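Filed under: Automation, Shop Notes

20/09/2020
By Issa Nseir

I keep a list of jobs I would hand to a machine if one could be trusted with them. It started as a household list (dishwasher, laundry, the drawer with the batteries in it) and has drifted toward the bench, where most of my hours go. This post covers the bench half, and mainly one question: can a pair of general-purpose arms take over small assembly and handling work from a person who is bored but competent?

My reference task is kitting. At Flornunia, where I did process work for four years, a kit was a tray of small mixed parts that had to be picked, oriented and in some cases pressed together before going to the next station. One product family used 422 trays in a normal month. The person doing it needed a morning of training. The automation quote we got at the time ran to a feeder bowl, a vision station and a fixture for every part number, and it assumed the part numbers would stay put. They never did. The quote went into a drawer and the trays went on being filled by hand.

Two arms are supposed to change that math. The fixture is the expensive and inflexible part of any small cell, and a second gripper is a fixture that can be repositioned in software. One side holds, the other side works. People do this without thinking: left hand on the jar, right hand on the lid.

The trouble starts when you write down what "holds" means. A hand closing on a part adjusts its force as contact builds, shifts the part a little when it is crooked, and notices a slip before the eye does. A two-finger gripper with flat pads gets one axis of squeeze. If the part has two parallel faces, fine. If it is a wedge, the squeeze turns into a push and the part walks out of the pads. You can cut special fingers for the wedge, and then you own a fixture again.

Passing a part from one gripper to the other is worse. For a short time both are closed on the same rigid object, and any position error between the arms becomes force in the part. Two millimeters of disagreement is nothing in free air. Across a stiff part it can be enough to stall a joint or crack a printed piece. The usual answers are compliance in the fingers, force control in the wrist, or slowing everything down. In practice you see the third one.
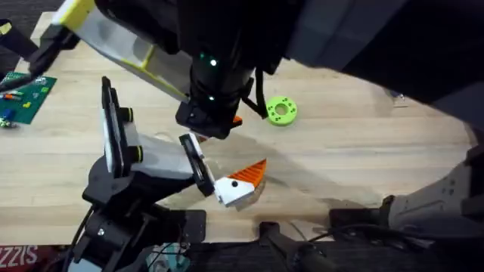
Orange and white part held in the lower gripper, with the upper one close by. The green ring is lying flat on the table.

That ring is the kind of shape I would put in any trial. A flat disc on a flat table gives a finger very little to get under. A person drags it to the edge of the table, or presses one side of it, or gets a fingernail beneath the rim. A machine with thick fingers can grip across the outside diameter if it opens wide enough, or put one finger through the center hole if the finger is thin enough. Both work on paper. Both need the height above the table known to better than the thickness of the part.

My own trial log is small. I wrote down every pick, place and handover over 80 sessions on a bench setup, 1,576 attempts in total, and scored each one as finished unaided or not. Finished unaided: 742. That is 47 percent, on parts I chose myself, with the lighting left alone. A new hire who finished fewer than half of the picks would be moved to another job by lunch.

The failures were not spread evenly. Blocky parts on an open surface were fine. Thin parts and anything with a sloped face accounted for most of the bad rows – and once a part had tipped over, the second try usually went the way of the first. Recovery is the real gap. A person who drops a part picks it up, and the drop costs a second. The machine's drop costs a second too, plus however long it takes me to walk over.

Stojanović, who read a draft of this, objected that I was grading against the wrong person. His view is that a cell running overnight at a third of human speed with one stop per hour is already worth having, provided the stop is a clean one. I agree with the arithmetic. I don't agree that the stops are clean. A jammed gripper holding a half-seated part at two in the morning means the remaining hours are lost.

Rirnov is the counterexample people send me. They do run unattended shifts, on one part, in one orientation, out of a molded tray. It is good work and it is also the old kind of automation with newer arms.

As for the household list, I have crossed nothing off it. Emptying the dishwasher is kitting with wet parts, glass, and a rack that moves when you lean on it. Laundry has no rigid faces at all. The battery drawer I might try, given that cells are uniform and can take a squeeze.

Next set of notes will be on finger pads. I have three durometers of silicone on order from Rumik and a wedge gauge to test them against, and I want slip numbers before January.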